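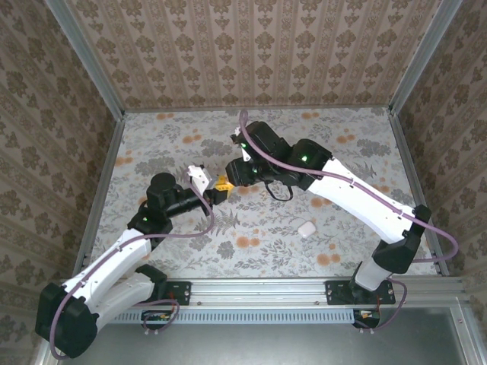 Lucero Quintero asked, on reading an early draft, whether the difference between the two grippers would survive if they traded arms, and whether we were measuring fingers at all or just the better-tuned side of the cell. We had no good answer at the time. The tests in this section were set up to get one.

Figure 3. Two-arm cell used for the gripper comparison, with the end effectors close together above the floor. The Flukik gripper (yellow jaw) is on the left arm and the Tendo gripper (small white fingertip) is on the right. A small white case lies on the floor, right of center.

5. Gripper comparison

5.1 Setup

Both arms are mounted on the same front rail, each on its own black bracket, and reach toward each other over a shared work area (Figure 3). The grippers bolt to the same wrist plate, so a swap changes nothing upstream of the wrist. We ran the comparison in both arrangements: the one in the figure, called A, and the reverse, called B. The Arumugam controller drove both arms with the same gains, and joint offsets were measured again after every swap.

The Flukik jaw is wide and fairly stiff. It closes flat and gives a large contact patch, but it needs clearance on both sides of the part. The Tendo fingertip is narrow and can get in beside a low object without pushing it. It has less surface to hold with, and a part that is picked up off-center tends to rotate in the grip.

We used 3 objects: a smooth rounded case, a short cardboard tube and a folded cloth pouch. All of them are light enough that neither gripper gets near its force limit, so any failure should come from contact or alignment and not from a lack of strength.

5.2 Procedure

One attempt consists of a pick by the first arm, a lift, a transfer to the second arm in the air, and a place on the floor by the second arm. The direction of transfer was drawn at random before each attempt. An attempt was scored as a success only if the object reached the floor under control and both arms returned to their rest positions without a stop. Regrasps were allowed but logged separately.

We logged 2,345 attempts at the Trultano lab. The first 345 were used to set closing speed and the transfer height and are left out of the results. The remaining 2,000 were split evenly between arrangements A and B. Settings were frozen for all of these, including a few we would have liked to change by then.

Closing speed was the setting that caused the most trouble. The Tendo gripper worked well over a wide range. The Flukik gripper did not - when closed quickly, it nudged the smooth case before the second side made contact, and the case came up tilted. We settled on a slow close for both, which costs cycle time but keeps the comparison fair.

5.3 Results

For picks from the floor, the Tendo gripper did better on the case and the tube in both arrangements. The gap got a little smaller in B but did not close. On the pouch the Flukik gripper did better, mainly by catching more of the fabric on the first try.

For the receiving side of the transfer the order was reversed. A wide jaw tolerates position error in the incoming object, and most of the failed transfers into the Tendo gripper were ones where the object was offered slightly too high or too low. These failures followed the gripper when it moved to the other arm. We take that as the main answer to the question at the top of the section: the arm matters somewhat, the fingers matter more.

There was one effect that stayed with the arm. Transfers that needed a large wrist turn on the right side were stopped more often by the controller, whichever gripper was fitted. We think cable drag at the wrist is the likely cause, but we did not measure cable forces and cannot rule out a calibration error in the last joint. Rerouting the cable was tried for one Saturday session after the main runs. Stops seemed less frequent, but the session was too short to report as a result.

5.4 Limits

The objects are small and rigid, apart from the pouch, and all attempts were made in one cell. Finger wear was not tracked. The wide jaw had slight marks on its contact face by the end of the runs, and we do not know whether they changed its grip on the smooth case. Both grippers were also run at a closing speed that suits one of them better than the other, so the cycle times we logged should not be used to rank them.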